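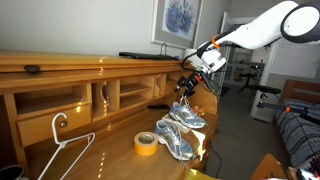
One of the arms used in the Bolow project, over running shoes on a desk in Cernstead.

Robot arms in Cernstead homes gather examples of tidying up

Vundura, the Cernstead robotics firm, has finished the first stage of a project in which robot arms are set up in ordinary homes and guided by hand through small household jobs. The project, called Bolow, has so far produced 2052 recordings that the company says are good enough to train on.

The recordings are examples for a learning system. A person moves the arm through a job from start to finish, such as picking up a shoe and putting it down somewhere else, and the arm's movements are stored together with the pictures from its cameras. The system is later shown many of these examples and has to work out for itself how to do the same job when the objects and the furniture are different.

Of the 2052 recordings, 883 involve shoes. That is more than for any other kind of object. The rest cover clothes hangers, rolls of tape, cups, small boxes, folded cloths and the opening and closing of drawers.

The company said shoes were chosen early on for practical reasons. Almost every home has them, they come in many shapes, and they are rarely left in the same position twice. Laces are a particular difficulty. A gripper can close on a lace and lift the shoe a short way before it tips, and the operators are asked to record some of these lifts by the lace as well as lifts by the heel and by the tongue.

"We want the system to see the awkward ways of doing it as well as the easy one," a company spokesperson said. "If every example starts with a shoe pointing the same way on a bare table, that is all it will ever be able to cope with."

The first stage ran in two homes in the town, both lived in while the work went on. In each one an arm was fixed in place for several weeks and moved between rooms when the operators had enough examples from one spot. Bedrooms, kitchens and a hallway were used. Householders were paid for the use of the rooms and could ask for work to stop at any time.

Operators were told not to clear the rooms beforehand. Furniture stays where it is, and pictures stay on the walls. Things belonging to the household that happen to be lying about are left if the householder agrees, and the objects for the day are put down among them. A written sheet tells the operator which object to start with and which part of the surface to use, but leaves the exact angle to them.

Light is treated in the same way. Curtains and blinds are left as the household has them. Early tests in the firm's own workshop were all done under ceiling lamps, and the system trained on them did badly when it was tried next to a window. Patches of sun on a desk were taken for the edges of objects, and on several runs the gripper came down on a bright spot with nothing there. Recording in homes at different times of day is meant to deal with that. The sheets now give a start time for each session, and operators are asked to do some work before 9 am and some after 4 pm.

How a session works

A session lasts around two and a half hours with a break in the middle. The operator sits or stands within reach of a stop button and controls the arm with a handheld device. A second person puts the objects in place between recordings, checks the pictures as they come in and writes a short line of text for each one, such as "lift the shoe at the back and place it on the left".

Most recordings are under a minute long. When a job goes wrong, the pair can keep the recording and mark it as a failure, or throw it out and begin again. Failures are kept if the arm did something that could be of use, for example if it dropped an object and then picked it up again. They are thrown out if a camera was knocked or the line of text does not match what was done.

The 2052 total includes recordings marked as failures but leaves out those thrown away. Vundura did not say how many were discarded.

Training the operators took longer than planned. New operators tended to move the arm very slowly, stopping above each object for several seconds before going down to it. A system trained on those examples copied the pauses. The firm now gives each operator four days of practice on blocks and empty boxes before anything is recorded, and a limit is set on how long the arm may hang still.

There have also been problems with reach. Desks with shelves or compartments at the back leave the arm less room to turn, and so do beds and chairs placed close by. In some spots the operators could get to the front of a surface from above but could not get the gripper into the openings behind it without the upper part of the arm touching the furniture. Those jobs have been put off until a shorter gripper is ready. Padding has been added to some of the mounts.

Cables caused some trouble too. Loose ones along the arm caught on drawer knobs in the first week, and they are now strapped down where possible.

Checks by the Vondráček centre

The recordings are being checked by the Vondráček centre, a small research office in Cernstead that works on safety in the home. Its staff watch a share of the recordings from each room and look for two things: whether the line of text agrees with what happens, and whether anything private can be seen.

Letters, screens, family photographs and medicine packets are blurred before the material is passed on for training. No sound is kept. The centre said a number of recordings had been sent back because post had been left out on a kitchen worktop, and householders are now given a list of things to put away before the operators arrive.

Householders can look through everything recorded in their home and have any of it deleted within 60 days. According to the centre, one household had asked for a morning's work to be removed, and this was done.

The centre also raised the question of who the examples stand for. Two homes in one town cannot show the range of rooms people live in, it said in a note on the first stage, and a system trained on them should not be sold as ready for general use. The note asked for homes with lower ceilings and narrower rooms, and for at least one where the person living there uses a wheelchair, as shoes and clothes are likely to be kept at a different height.

Vundura said it agreed with the note and had no date for a product. A trial of the trained system will be held in the workshop first, on furniture bought second-hand for the purpose. The arm will be given jobs with shoes it has not met before, including boots and sandals, and the number of correct placements will be published along with the number of drops.

What comes next

A second stage is due to start in November. The company wants another 1000 recordings from it, all in homes that were not part of the first stage. Fewer of them will be of shoes. More will be of jobs in two parts, where the arm has to move one thing to get at another, such as lifting a hanger away before opening the drawer behind it.

These longer jobs are harder to record cleanly. If the first part goes wrong the second usually cannot be done, and the whole recording has to be repeated. The firm expects a pair of operators to manage far fewer of them in a session, and has set aside more weeks in each home to allow for it.

Changes are also planned to the line of text. In the first stage each pair wrote in their own words, and the same object could be a trainer, a running shoe or simply a shoe. The company first saw this as untidy and thought of fixing a list of words. It has since decided to leave the wording free, on the grounds that people at home will not all use the same word either, but spelling will be checked and the words "left" and "right" must be given from the operator's side of the surface. In the first stage some pairs gave them from the arm's side, and those lines have had to be rewritten.

Vundura is looking for households in and near Cernstead for the second stage. Homes need one room with a free power socket and enough floor space for the arm's stand and two people. Upstairs rooms can be used if the stairs are not too narrow. Pets have to be kept out while the arm is switched on. Anyone interested can leave their details at the company's front desk, and home visits will be arranged from the end of the summer.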